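Pay for the hands, not the hours
10/09/2024

Storka sells its demonstration kit in two ways. You can buy the pair of hand-held grippers outright, with the marker cubes, the software and a carrying case, or you can take the monthly service, where the firm lends you the grippers and bills you for each hour of recorded work. I have used both, the first for a season and the second for 30 days, and I think most small workshops are being steered towards the wrong one.

The sales page leads with hours. A standard month comes with 120 of them, which sounds generous until you sit down to fill it. Someone has to pick up a pot, a box or a cup using the grippers in place of their fingers, put it down, and do it again. It is slow work at first. Your wrists learn that the jaws don't turn the way a hand does, and you stop reaching for things from the side.

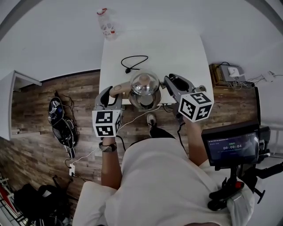 Hours are a poor way to measure any of this. Under the service, time spent untangling a cable or deciding where to stand costs the same as a clean lift. Our first invoice covered 47 hours, and we kept less than half of what we had recorded. The rest was false starts and practice. Storka's reply was that practice is part of recording. That may be so, but a driving school doesn't charge you for looking for your keys.

There is also the matter of pace. When people know the meter is running they hurry, and a hurried demonstration is a bad one. The jaw goes on crooked, the lid shifts, and the robot later copies the crooked grip faithfully. With the bought kit we took breaks when we wanted them. The work was better and the room was a good deal calmer.

The kit has faults of its own. The grippers are heavy by the end of an afternoon, the manual assumes you have set up tracking before, and the cable on ours is too short for anyone tall. Support took 4 days to answer a simple question about calibration. Menimeck, which offers a similar set, answers faster but charges more for spare finger pads.

I would still buy. If you have one short job and no plans after it, the service is fair enough — provided you ask for unused hours to carry over, which Storka will agree to if pressed. Anyone expecting to record through the winter should own the grippers and spend what they save on paying the person who holds them.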